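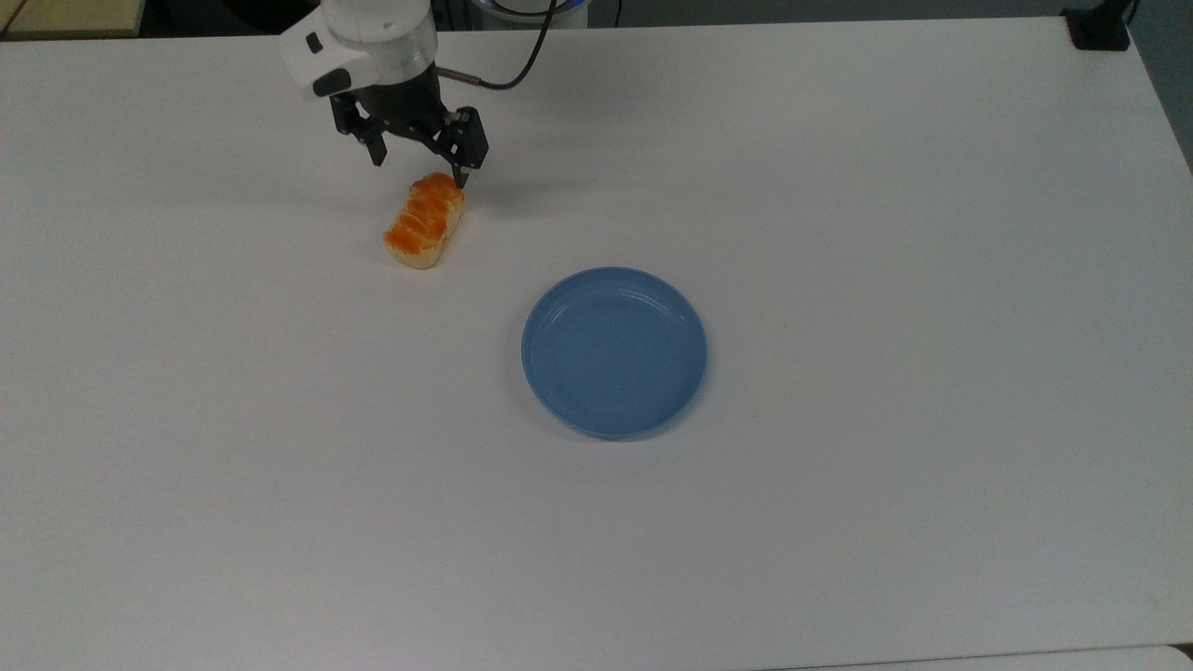
Frequently Asked Questions - Play Food and Pretend Kitchens

What age is play food meant for?
Most of our families start somewhere between two and three, when children begin handing you a "dinner" and waiting very seriously for you to eat it. Check the age mark on the packet before anything else, and if you have a little one who still puts everything in the mouth, keep to the bigger pieces and save the small toppings and berries for later.

My daughter wants to play sushi restaurant. What do we need?
Less than you might think! A plain table with some room to spread out, a few small plates and something to write the orders on will keep her going all afternoon. Anil Varghese, who looks after our Pernar shop, lets his two take turns being the chef and the customer, and he says the customer is always the bossier one.

Can I mix play food with real food?
We'd rather you didn't, tempting as it is when there's an orange right there on the counter. Real crumbs get into the seams, and a toddler who has been told that one slice is for eating and the other isn't will quite reasonably want to test both.

How do I clean the pieces?
Start with the care label, as the materials do vary. For solid plastic pieces, a damp cloth with a drop of dish soap is usually plenty, followed by a wipe with clean water and a good long dry on a towel. Felt and painted wood should never be soaked. We learned that with a very handsome felt salmon, and I still feel bad about it.

Do you sell single pieces, or only sets?
Both. You can pick any 6 loose pieces for a mixed bag, or choose a ready-made set - breakfast, bakery, fruit stand or sushi. If one piece from a set goes missing (under the couch, usually), write to us and Thaís will look through the spares drawer.

How long do I have to return something?
You have 30 days from delivery. Pieces should be unused and in their packet, though we do understand that the packet is sometimes the first thing to suffer, so get in touch anyway and we'll see what we can do.

Do you lend sets to preschools?
Yes, and we love doing it. Lending boxes can be booked for a whole term, and the ones for January tend to go early, so please ask well ahead.

Contact: Reltico Play Kitchen, Pernar shop | Copyright 2019 Reltico | Back to top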